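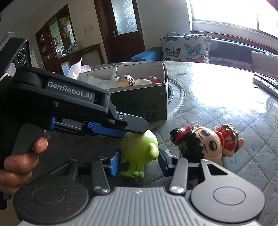 Jovita Cervantes wrote to say that she opened her first bottle of the new Gamari white straight out of the refrigerator, poured it, and couldn't taste a thing for the first half hour, and was it possible she'd gotten a dull one? She went on to say that the last glass, which had been sitting out on the counter while everybody ate, was so much better than the first that she wondered if it came from the same bottle.

It did, Jovita, and I don't think you got a dull one at all. I've had four or five letters along the same lines since the April shipment went out, and I've been meaning to give over this spot in the newsletter to the question of how cold a white wine ought to be, a thing I have been getting wrong in my own kitchen for most of my adult life.

Most home refrigerators are set for milk and leftovers. A bottle that has been in there overnight comes out a good deal colder than it needs to be, and a very cold wine keeps its mouth shut. You get the sharpness, you get the chill on the back of your teeth, and the fruit stays down in the glass somewhere. For a simple white that you want on a hot porch with a bowl of potato chips, that's perfectly all right, and I'd be the last person to scold you for it (I have been known to use an ice cube). The Gamari has more going on than that, though, and it seems a shame to miss it.

So take it out a bit before you mean to drink it. Twenty minutes on the counter is plenty in a cool house, and in the middle of summer you can get away with ten. If you've forgotten, and I usually have, pour small glasses and cup your hands around the bowl for a minute while you talk. By the time you've heard how everyone's drive was, the wine will have come around.

A word about where this one comes from, for those of you who joined after the spring tasting. The grapes are all from the Dutitz block, up the hill behind the old packing shed, where the soil is thin and stony and the vines have never been what you would call generous. Tiburcio Meléndez has looked after those rows for as long as we've been buying from them. He picks early in the morning, starting before it's properly light, and the fruit is in the press before most of us have found our shoes. He picked a little sooner than usual last season after a warm spell, and you'll notice that in the glass as a kind of green apple snap that the previous vintage didn't have. I liked the previous vintage very much, I should say. This is a leaner, livelier sort of wine and I have come around to liking it more.

We got 155 cases, and I'm told that is our whole share and there won't be a second delivery, so if you want more than came in your club box please let us know sooner and not later. 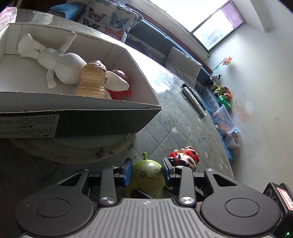

Color is the other thing people have been writing to us about. A few of you held the Gamari up to the window and thought it looked thin, or unfinished somehow, next to the big golden Chardonnay we sent in the winter. The winter wine spent a long stretch in barrel and picked up a lot of its gold there, while this one has only ever been in a steel tank and a bottle. Think of the yellow-green of the small round toy in the picture, then imagine it let down with a great deal of water until there's just a tint left, and you'll have very nearly what ought to be in your glass. It will deepen a little if you keep a bottle back, and that's nothing to fret over. If yours has gone properly brown, on the other hand, and smells like bruised apples or a damp closet, put the cork back in and bring it to the shop, and we'll swap it.

Now, food. I had planned to tell you that it goes with everything, and then Xóchitl Chávez read my draft and asked whether I had ever tried it with anything besides roast chicken. I hadn't. We spent a very pleasant evening putting that right, and I can now report that it is lovely with shrimp, good with a plain goat cheese, and wonderful with a zucchini and corn dish of Xóchitl's that she makes with plenty of lime and a little mild chile. We also tried it with a tomato sauce that had been simmering since lunch, and that was a mistake, because the sauce flattened it completely and all we could taste was the pan. Save something red for that.

I'd go gently with hot chile too. A little is fine. Past a certain point the acid in the wine and the heat on the plate start to egg each other on, and you end up drinking water.

Several of you wanted to know about keeping an open bottle. Push the cork or the stopper back in, stand it up in the refrigerator door, and it will be good the next evening and fairly good the evening after. I find this one is a touch softer on the second day, and Andri Bühler, who pours with me at the tastings, claims to prefer it that way. On the third day I'd cook with it. It makes a fine splash for a pan of mussels or a pot of rice, and a cup of it frozen in an ice tray will see you through a month of quick suppers. I wouldn't bother with one of those pump gadgets unless you already own one. The one I was given for my birthday is in the drawer with the melon baller.

Unopened, there's no need for a cellar. The bottom of a closet on the shaded side of the house does nicely, lying down if there's room. Please don't leave it on top of the refrigerator, which is the warmest shelf in most kitchens and the one where I see wine kept more than anywhere else. I'd plan on drinking the Gamari over the coming year or so, and I'd put one bottle aside for longer if you're the curious type.

For anyone who would like to taste before ordering, we'll have it open at the shop on Cisneros Street through the end of the month, from four o'clock until we lock up, alongside the Anano rosé that so many of you asked for again. The Anano has come in a shade drier this time. Tarek El Sherbiny will be behind the counter most afternoons and will happily pour you the white at 2 temperatures, one glass straight from the cold and one that's been allowed to sit, so you can hear for yourself what Jovita was talking about. Parking is easier around the back, by the loading door, and there's a bell if you have a case to carry.

Club members take their usual discount on full and mixed cases of either wine. Just reply to this newsletter with your name and how many you'd like, and tell us if you want it held for you or sent.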